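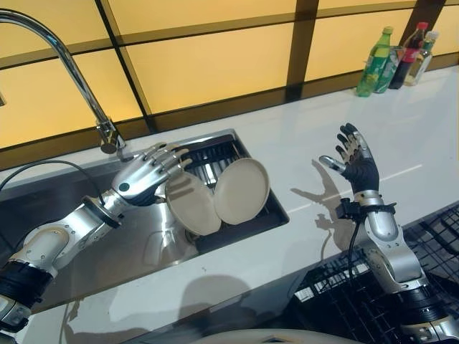
My mother washed up the way other people go to church. Every evening, same order, glasses first, and you did not interrupt. I grew up assuming I'd inherit the habit, and then I moved into a flat in Ernovberg with a dishwasher and forgot all about it for eight years. When the machine died in February I rang the repair people, got a quote for £122 just to have somebody look at it, and thought, right, I'll do it by hand until I've calmed down. So I was back to a stainless steel sink, a couple of plates standing in a dish rack and a shiny white worktop that shows every single splash. I'm still doing it now, and I've become quite boring on the subject.

The first thing I got wrong was the water. I was running the tap the whole time, which is how you end up with a bill that makes you sit down. My neighbour Carol Rowbotham, who is 67 and washes up for a family of six most weekends, watched me do it once and put the plug in without saying a word. Fill it a third of the way, she told me later, and change it when you wouldn't want to put your hand in. I've not come across a better rule since.

Then there's the order. Mum was right about glasses, I'm sorry to say. After that it's cutlery, then plates, then anything that has had an egg near it. Porridge pans go last and usually overnight – I know some people find that disgusting, and I've had words with my sister about it.
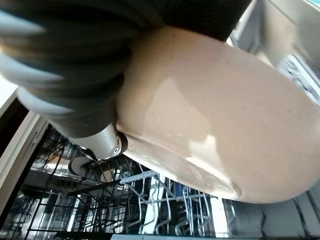 Bowls deserve a paragraph of their own. I bought four from Everaldo Paiva, a potter who sells at the Zamani market, and he gave me a proper talking-to before he'd wrap them. No scouring pads, no going from a cold shelf into scalding water, and do the foot of the bowl as well as the inside (I never had, not once!). Everaldo says he can tell how somebody washes up by looking at the underneath of their crockery. I went home and checked mine and was ashamed.

As for drying, I used to be a tea towel person and now I let the air get on with it. Carol thinks this is slovenly. We have agreed to differ, though she does still pick up a cloth when she's round for coffee.

The dishwasher is still there, by the way. I keep the baking trays in it.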